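Courses > Applied Automation > Unit 8 > Handout: Looking after the flower cell

Looking After the Flower Cell: What to Check, and What Not to Believe

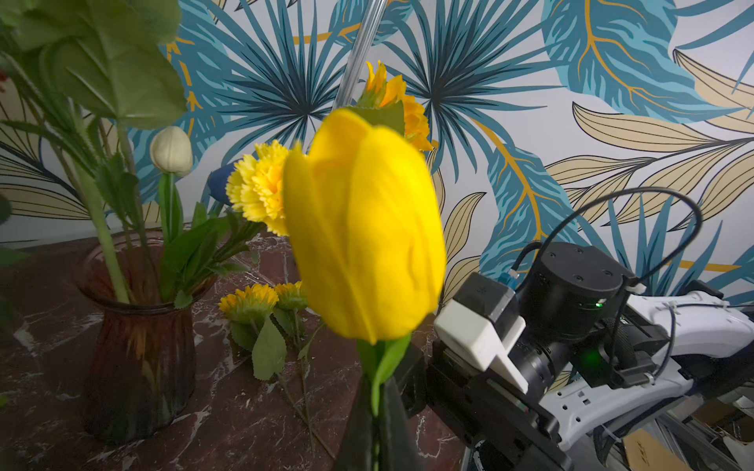

The Pirdale course materials tell you this cell "needs little attention between sessions." Treat that line the way you would treat it in a used car ad. The arm is light, the parts are plastic, and the job it does (picking up a stem and putting it in a vase) is harder on a small gripper than it sounds. Stems are thin and petals slide. A gripper that is slightly off will still close, and it will still report that it closed. The report tells you where the motor stopped. It does not tell you there is a flower in there.

Before power

Read the log from the last group, then do the checks anyway. People write "all OK" out of habit.

Push gently on the gripper housing from each side. If it rocks on its mount, stop and tighten it. Do not try to tune out a loose housing in software -- every group tries this once and loses an afternoon.

Follow the motor cable by hand from one end to the other. It needs a loop big enough for the wrist to turn without pulling. A loop that looks generous at the rest pose can be tight at the end of travel, so move the unpowered arm through its whole range and watch the connector. Cable ties hold the cable; they should not pinch it. Cut and replace any that have left a dent.

After power

An indicator light means the motor has power. I have seen reports that treat it as proof of calibration. It proves nothing of the kind.

Home the arm, then open and close the gripper with nothing in it. Note the closed reading. If it differs from the posted value by more than 2 counts, home again. If it still differs, check the fingers for bits of leaf before you touch any settings.

Camera

The wrist camera has a short working range and anything very near it goes soft. The Plakley vision notes claim that the detector "handles" close blooms. Our own test in August was less flattering: of 14 approaches to a yellow flower with another yellow flower behind it, 8 gave a usable grasp point. Patterned walls and polished tabletops don't help either. Wipe the lens, and never quote a success rate without saying what was behind the flower.

Repairs

Swap the whole gripper with the Quezada spare if the motor grinds. Don't open the motor. After any swap, repeat everything under "After power," including the part you think you can skip.

To hand in

One page: your closed readings, what you tightened, and one claim from the Mukis setup guide that you tested yourselves. "It worked" is not a result.

Revised 2020-09-20

We use cookies to keep you signed in to the course site. By continuing you accept our cookie policy.

Contact the course office | Back to top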